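4. Resultados y discusión

4.1. Quién habla y quién decide

El primer hallazgo nos entusiasmó desde la codificación inicial, y creemos que merece ser contado con cierto detalle. En Ponside las mujeres ocupaban 11 de los 17 puestos de coordinación, una proporción que la dirección citaba con orgullo en cada entrevista. Al revisar las actas de las reuniones de seguimiento encontramos, sin embargo, que las decisiones sobre presupuesto y contratación se tomaban en un órgano distinto, más pequeño, cuya composición no figuraba en ningún informe de diversidad. La presencia estaba documentada con todo cuidado; la capacidad de decidir, apenas.

Este desfase apareció también en Karkov, aunque con otra forma. Allí las coordinadoras sí participaban en el órgano de decisión, pero sus propuestas entraban en el orden del día por vía indirecta, casi siempre a través del responsable de área. Una de ellas lo resumió así: «La idea llega a la mesa, y llega bien, pero cuando llega ya lleva la firma de otro». Nos pareció una observación magnífica, porque describe en una sola frase lo que nuestro instrumento tardó meses en captar (y que, en su primera versión, no captaba en absoluto).

Para estudiar este recorrido codificamos 279 intervenciones según tres criterios: quién formula la propuesta por primera vez, quién la retoma y a quién se atribuye en el acta. El tercer criterio resultó el más revelador. En las dos organizaciones, las propuestas formuladas por mujeres cambiaban de atribución con más frecuencia que las formuladas por hombres, y el cambio se concentraba en los asuntos técnicos. En los asuntos de organización interna (turnos, acogida de personal nuevo, celebraciones) la atribución se mantenía estable.

4.2. El efecto de la rotación

Zakside ofrece el caso más alentador de la muestra. Su equipo introdujo la rotación de la presidencia de las reuniones por iniciativa propia, antes de nuestro primer contacto, y la mantuvo durante todo el trabajo de campo. La regla es sencilla: quien preside no presenta propuestas ese día, y quien redacta el acta debe leer en voz alta la autoría de cada acuerdo antes de cerrarlo. ¡Qué diferencia entre unas actas y otras! Las de Zakside son más largas, a veces desordenadas, y recogen desacuerdos que en Ponside habrían desaparecido en la redacción final.

Conviene señalar que la rotación tuvo costes. Varias personas, sobre todo las incorporadas hacía poco, vivieron con incomodidad el turno de presidencia y pidieron compartirlo. El equipo aceptó que se presidiera en pareja, y a partir de octubre esa fórmula se volvió la habitual. Las entrevistadas con discapacidad auditiva valoraron especialmente la lectura en voz alta acompañada del texto proyectado, una combinación que no se había pensado para ellas y que ahora defienden con verdadero entusiasmo.

También observamos un efecto que no esperábamos: las personas con jornada reducida, que en las otras organizaciones apenas intervenían, empezaron a enviar propuestas por escrito. Como la autoría se leía siempre, una ausencia ya no equivalía a perder la paternidad (o la maternidad) de la idea. Estrella, Rommel, coautor de este trabajo y encargado de la segunda ronda de entrevistas, sugiere denominar a este fenómeno «presencia diferida», término que adoptamos en adelante.

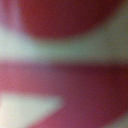 Figura 2. Forma de color rojo vino, desenfocada, sobre una banda clara.

4.3. Limitaciones

La muestra es pequeña y las tres organizaciones se prestaron voluntariamente al estudio, de modo que cabe suponer un interés previo por la materia. El caso de Lu, que debía servir de contraste, quedó fuera del análisis al no disponer de actas comparables; conservamos las entrevistas y esperamos retomarlas en un trabajo posterior.

Tampoco pudimos observar las conversaciones informales, y las entrevistadas insistieron en que buena parte de los acuerdos se prepara ahí. La codificación de las actas recoge el final de ese proceso. Un diseño etnográfico, con estancias más largas, permitiría seguir una propuesta desde el pasillo hasta el acuerdo, y nos encantaría ver a otros equipos intentarlo.

Por último, la categoría de género se registró según la autodeclaración de cada participante, pero el número de personas no binarias fue demasiado reducido para presentar resultados separados sin comprometer su anonimato. Sus testimonios se han incorporado al análisis cualitativo general, y el libro de códigos completo puede solicitarse a los autores.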